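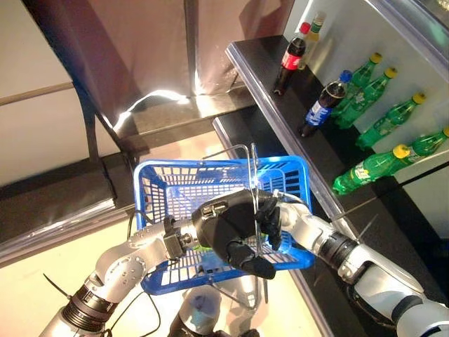
PRESS RELEASE

Bernex, July 6, 2020

Fosis publishes its findings on the Shin shelf: fewer promises, please, and better baskets

Fosis, the shoppers' group, today publishes the results of its trial of the Shin display shelf at the Brikotora shop in Bernex. The shelf has been sold to small grocers on the claim that it makes customers pick faster, buy more and put things back where they found them. We asked for the evidence behind the claim and were sent a brochure. So we ran our own trial, and we are less impressed than the brochure is.

The Shin shelf is a glossy black display shelf with a silver edge trim, meant to stand against a white back panel. It looks smart. Cola and green soda bottles look rather good on it, and we would not argue with anyone who said their drinks aisle had been improved by it. Whether it changes what people do with their hands and their money is another matter.

What we did

The trial ran through May. Shoppers were given a list, a plastic basket with a wire handle and as long as they liked. Some trips were made with the drinks on the Shin shelf and some with the same drinks on the shop's old shelving. We recorded 81 trips in full. A trip was counted only if the shopper began with an empty basket and finished at the till.

"We were told we would see the difference within a morning," said Yareli Cervantes, who led the trial for Fosis. "I sat there with my notebook for a good deal longer than a morning. If there is a difference in picking speed, it is smaller than the difference between a shopper who has had lunch and one who hasn't."

What we found

On 67 of the 81 trips, the shopper stopped at some point to deal with the basket. They changed hands, set it on the floor, tilted it towards the shelf to get a bottle in, or moved one of the handles out of the way. It happened at both kinds of shelving. The brochure has nothing to say about baskets.

Large soft drink bottles are tall, smooth and top-heavy. Put one upright in an ordinary grid-sided basket and it leans as soon as the basket does. Lay it down and it rolls to the far end and takes the eggs with it. Shoppers know this and arrange their shopping accordingly, and the time that takes was the biggest delay we recorded. No shelf trim is going to shorten it.

We also looked at the claim that items are put back correctly more often. They were put back a little more neatly on the Shin shelf, we think, though two of our own observers disagreed about what counted as neat and we have left both sets of notes in the report. A red-capped bottle among blue-capped ones is easy to spot on any shelf.
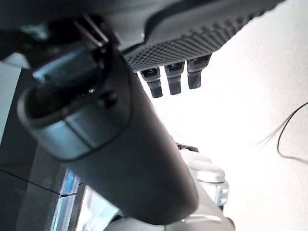 Inside the trial at Brikotora, Bernex: close up, against a white background.

What the makers say

The makers of Shin told us that our trial was too short and that the benefit "builds over 365 days". We asked which day it starts on. We have not had an answer, and the offer to print one stands. We would also like to know how a shop could ever separate a slow, year-long benefit from a warm summer, a new bus stop or the closure of the place across the road. A claim that can be tested only after the invoice has been paid deserves a hard look.

Gualtiero D'Amico, who manages the Brikotora shop and let us get in the way for most of the month, is kinder than we are. "I like the shelf. It wipes down well and the customers said nice things about it," he said. "Did I sell more cola? I sold the amount of cola I would expect to sell in May. I would have bought the shelf for the look of it if they had just asked me to."

That seems to us a perfectly sound reason to buy a shelf. We only wish it were the one on the leaflet.

Small goods

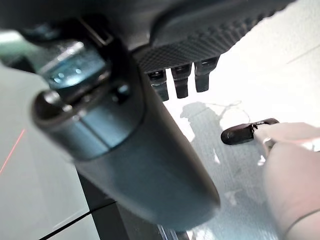
The second half of the report deals with small goods, where the sales talk is strongest and the facts are thinnest. Shin's leaflet says that little items "present themselves" on a clean surface. In our trial they were mostly fiddly. A corded item is a fair test of the idea: take something like the glossy black piece held between the fingertips here, which might be a clip, a tag or a small fob, with a thin pale cord looping loosely by it. Dark against a whitish surface, it is easy enough to find. The cord is another story, pale on pale, and a pale cord is just what gets left trailing when a shopper picks up the part they can see. Our observers noted cords caught in basket grids, cords wrapped round other goods and, on one trip, a cord that had found its way round a wire handle and came to the till that way.

Priya Holloway, who wrote the small goods section, would like shops to stop treating this as a matter of lighting. "Everybody wants to sell them a brighter background," she said. "Wind the cord up and put a paper band round it. It costs next to nothing and it works on the shelf you already own."

What we recommend

Fosis makes the following recommendations to small grocers.

Buy display shelving if you like it and can afford it. Ask the seller for figures from a shop of your own size, and ask who did the counting.

Look at your baskets before you look at your shelves. Pick one up, load it with tall bottles and walk the length of the shop. Check that both wire handles fold clear of the opening. Throw out any basket with a bent handle or a split rim.

Leave enough floor in front of the drinks for a person to put a basket down without blocking the next customer.

Band or bag anything with a cord on it.

What the report does not show

We have criticised others for claiming too much, so we should be plain about our own limits. This was one shop, in one month, and our shoppers knew they were being watched – people behave better with a notebook in the room. We did not test fresh food, frozen food or trolleys. Azra Radulović, who checked the figures, asked for a further sentence saying that our results should not be used to sell anybody a basket, and we are happy to include it.

A second trial, covering baskets alone, is planned if we can find another shop willing to have us. Makers of baskets are welcome to send samples. They need not send brochures.

The full report, including the observers' notes and the letters we exchanged with the makers of Shin, is free to anyone who asks for it. Shops that have used the shelf and kept proper sales records are invited to get in touch, and that includes those whose records suggest we are wrong.

Press contact: Ankica Kos, Fosis, Bernex

Notes to editors

Fosis takes no money from the makers of shop fittings. The Shin shelf used in the trial was lent by its makers and has been returned.

Brikotora was not paid for taking part. Shoppers kept what they bought and paid for it themselves.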